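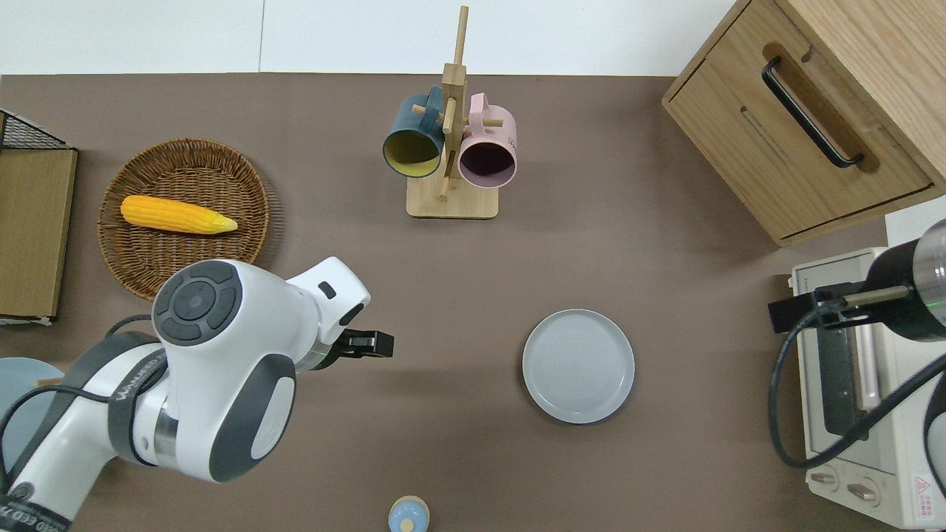
Folie 1, Begrüßung. Guten Abend. Ich rede heute über Spiele-Patches, genauer über die Frage, wie man ein fertiges Spiel so lange repariert, bis es ein anderes ist. Kurz vorstellen, Studio Skondlow, ich mache dort Balancing, also das, wofür man im Forum beschimpft wird. Dann gleich zum Inventar, weil unser Ärger dort anfing. In unserem Spiel »Mokell« trägt man seine Beute in Körben, und als Vorlage für den kleinsten diente so ein rundes, flaches Flechttablett mit niedrigem Rand. Hübsch, spiralförmig geflochten, und nach Meinung der Grafik zu schade für eine niedrige Auflösung. Merken Sie sich das Tablett, es kostet uns gleich ein halbes Jahr. (Pause. Falls keiner lacht, weiter.)

Folie 2, Ausgangslage. »Mokell« erschien im November mit 129 bekannten Fehlern. Bekannt heißt: Es gab ein Ticket. Publisher war Bovodden, und Bovodden fand, 129 klinge nach Sorgfalt. Am Tag nach dem Start waren es 652. Die Differenz haben die Spielerinnen und Spieler beigesteuert, unbezahlt und in Großbuchstaben.

Hier die Grafik zeigen, nicht erklären. Die Kurve erklärt sich selbst, leider.

Folie 3, der Korbfehler. Legte man einen kleinen Korb in einen kleinen Korb, verdoppelte sich der Inhalt. Legte man beide auf den Boden und speicherte, verschwand der Boden. Lajos Győri aus der Engine-Gruppe hat drei Wochen gebraucht, um das zu reproduzieren, und einen Nachmittag, um es zu beheben. Danach ging das Angeln nicht mehr. Wer jetzt fragt, was Körbe mit Angeln zu tun haben, hat noch nie fremden Code geerbt.

Stichwort Ökonomie: Bis der Fix draußen war, besaß der durchschnittliche Spieler so viele Rüben, dass der Händler im ersten Dorf die Annahme verweigerte. Das war übrigens auch ein Fehler. Wir haben ihn als Feature behalten.

Folie 4, Patch-Politik. Anfangs ein Patch pro Woche. Klingt fleißig. Die Konsolenversion brauchte aber jedes Mal eine eigene Freigabe, und so spielten die einen schon ohne den Korbfehler, während die anderen noch Rüben züchteten. Malsha Pramanik, unsere Produzentin, hat das Ganze dann auf große, seltene Updates umgestellt. Das erste hieß »Onu« und enthielt 20 Seiten Patchnotizen. Gelesen wurden davon, nach den Kommentaren zu urteilen, die Überschrift und eine Zeile über Pfeilschaden.

(Wasser trinken. Beim letzten Mal vergessen, ab Folie 6 gekrächzt.)
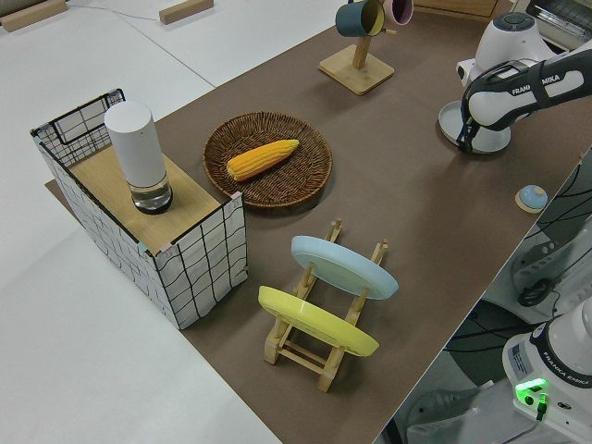
Frage, die immer kommt: Sollte man Balance-Änderungen und Fehlerbehebungen in denselben Patch packen?

Besser getrennt. Wenn nach dem Update etwas schiefgeht, weiß man sonst nicht, welche der beiden Änderungen schuld ist, und das Forum weiß es auch nicht, schreibt aber trotzdem.

Folie 6, der Pfeilschaden. Wir haben ihn um einen Punkt gesenkt. Darauf kamen 625 Beschwerden, davon etliche von Leuten, die nachweislich mit der Axt spielen. Zwei Wochen später haben wir ihn wieder angehoben und wurden gefragt, warum wir die Axt vernachlässigen. Zitat aus dem Forum nur vorlesen, wenn keine Kinder im Saal sind.

Folie 7, was ich heute anders machen würde. Die Speicherstände früher testen, und zwar alte, verhunzte, von echten Leuten. Patchnotizen vom Balancing schreiben lassen und danach vom Support kürzen. Keine Körbe in Körbe.

Falls noch Zeit ist: die Geschichte mit dem Händler, der durch die Wand verkauft hat. Falls nicht: Folie 8 überspringen, da steht nur das Logo.

Fragen aus dem Saal. Nach dem Termin für den zweiten Teil wird gefragt werden. Antwort: Dazu sagt Malsha etwas, und Malsha sitzt heute im Zug.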